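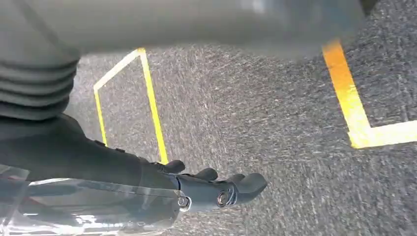 4. Open Shelving and the Upkeep of Shared Stores

4.1 Background

The earlier sections dealt with workshops in which spare parts are held behind a counter and handed out against a signature. This section turns to the more common arrangement in small vehicle repair businesses, where everyday items are kept on open shelves near the working bays and taken as they are needed. Open shelving is cheap to put up and quick to use. It also leaves very little on paper. When a box of clips is taken from a shelf by one mechanic and half of it is put back by another, the stock book may remain unchanged until the next order is placed.

Questionnaires were sent to workshops in Kaline, Vindthorpe and Bristport. Of the 109 forms returned, 102 were complete enough to be used. The remainder left out the questions on ordering and were set aside, although their written remarks have been drawn on where they bear on the discussion. Visits and interviews followed in September. Workshops belonging to dealership chains were not approached, as their stock is generally managed from a central office and the staff have little say in how it is laid out.

4.2 Labelling and its limits

Most respondents described a labelling system of one kind or another. Few described it as being in good order. Labels had been written when the shelves were first filled and had not been altered as the contents changed, so that newer staff learned to ignore them and to ask a colleague instead. In several Vindthorpe workshops the labels referred to suppliers with whom the business no longer dealt. Managers tended to regard this as a fault in the staff. The staff regarded it as a fault in the labels.
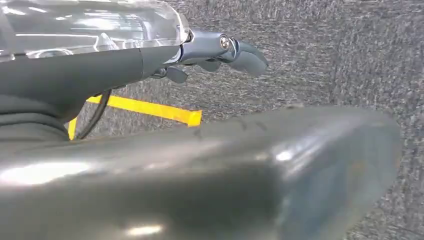

The difference matters when someone leaves. In a workshop where the layout is held in memory, the departure of a long-serving employee takes away part of the stock record, and the effect may be felt for months in the form of double orders and parts believed to be missing. One Kaline business had traded for over 20 years under the same foreman. After his retirement it placed repeat orders for brake fittings that were already held on a lower shelf, under a label reading "lamps".

Relabelling was tried in 2 of the workshops visited. In the first, the task was given to an apprentice, working alone, and the new labels followed the wording of the supplier's catalogue. They were accurate, but the mechanics did not use those words and went on asking. In the second, the labels were agreed over a series of short meetings and carried the names in daily use. Agreement was slow, and there was a long dispute over whether fuses should be stored by rating or by make of vehicle.

4.3 Distance from the work

Respondents were asked where a shelf ought to stand. The answers favoured nearness to the vehicle over nearness to the store room, even where this narrowed the space for walking. Shelving placed close beside a car shortens the trip for small parts, but it must be moved or worked around when a door has to be fully opened. Figure 3 shows a rack and a car standing close together in this way.

Figure 3. Blue metal shelving rack in front of the side of a white car.
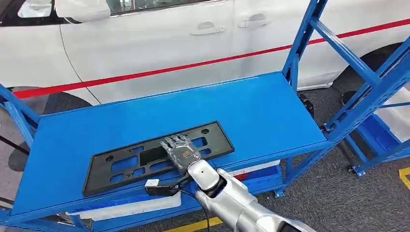

Lesego Motaung took a different view of the matter and held that distance was a lesser concern than ownership. A shelf beside a bay, in this account, soon becomes the shelf of whoever uses that bay, "and then you have to ask before you take a washer". Shelves set further off were a nuisance to walk to, but they stayed common property and were tidied by more people.

The interviews in Bristport gave some support to this reading. Mechanics there spoke readily of "my rack" and "his rack", and the words appeared even in businesses where the owner insisted that all stock was shared. Private holdings of small parts grew up as a result — a jar in a drawer, a tin under a bench — and none of these were recorded anywhere.

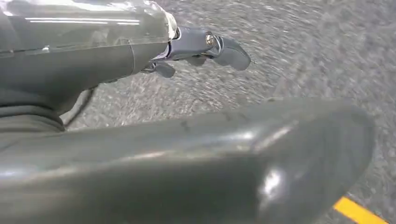 Such holdings are not always wasteful. A mechanic who keeps a few spare bolts to hand may finish a job that would otherwise wait for a delivery, and several owners admitted that they had been glad of them. The difficulty lies in ordering. Quintela, the stock-keeping method described in section 2, assumes that whatever is absent from the shelf has been used, and it will therefore reorder items that are still in the building. Where private holdings are large, the method should be run alongside a regular turning-out of drawers and benches, carried out at a time known to the staff beforehand. Unannounced checks were reported to cause ill feeling, and in one Kaline workshop they were given up at the request of the mechanics.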